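Hi Florencio,

October update on the Tejada recipe booklet, as promised. It's a bit long because a lot got cooked since I last wrote, and I'd like you to have the messy parts along with the good ones.

The short version: the relish recipes are done, the bean recipes are nearly done, and the flatbreads are giving me grief. The booklet is still on track to go to the printer with the 200 copies your grant covers.

Relishes first. The pickled onion and green tomato one is the clear favorite at the tasting table. I cut the sugar way down after the last round (people kept saying it tasted like candy, and they were right) and added a little celery seed. It now goes on pretty much everything, including the pork sandwiches on page 2 and a grilled cheese I made myself at 11 at night. The corn relish needed more vinegar and got it. I dropped the beet one. I know you liked it, but it turned every single thing on the plate pink and the testers wouldn't go near it a second time.

Beans next. The smoky pinto skillet works in a home oven and on a camp stove, and I've written it up both ways. The white bean and sausage bake was coming out soupy, so the broth is down to 600 milliliters, with the cup measure printed next to it for everybody who doesn't own a metric jug. I still want one more try at the crumb topping. Stale rolls beat store-bought crumbs by a mile, but I need to write that step so a person who's never made crumbs can follow it!

Now the flatbreads. The dough is fine in my kitchen and sulky in everyone else's. Two testers got something close to a cracker, and one got a very nice pancake. I think it's my resting time, which I'd written as "until it looks relaxed" – fair enough, that means nothing to anyone but me. I'm rewriting it with real minutes and a note on how the dough should feel when you poke it. If it still misbehaves after the next round, I'd like to swap in the skillet cornbread, which has never let me down.

On money: groceries ran over on the sausage weeks and under on the bean weeks, so we're close to even. I haven't touched the line for the Skiment test kitchen rental yet. I'd like to hang on to it for the final cook-through, when I want all 5 main dishes made on the same afternoon by people who haven't seen the recipes before. Is that still okay with you?

Layout has started too. The type is bigger than in the sample you saw, and the ingredients now sit beside the steps so you don't have to flip back with floury hands. The index is a disaster but it's my disaster, and I'll get to it.

What I need from you: a yes or no on the cornbread swap, and the wording you want for the thank-you line inside the cover. I'll bring a jar of the onion relish when I drop off the receipts. 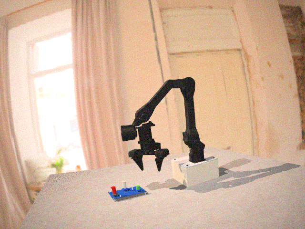 Black robotic arm over a small blue control board (computer rendering).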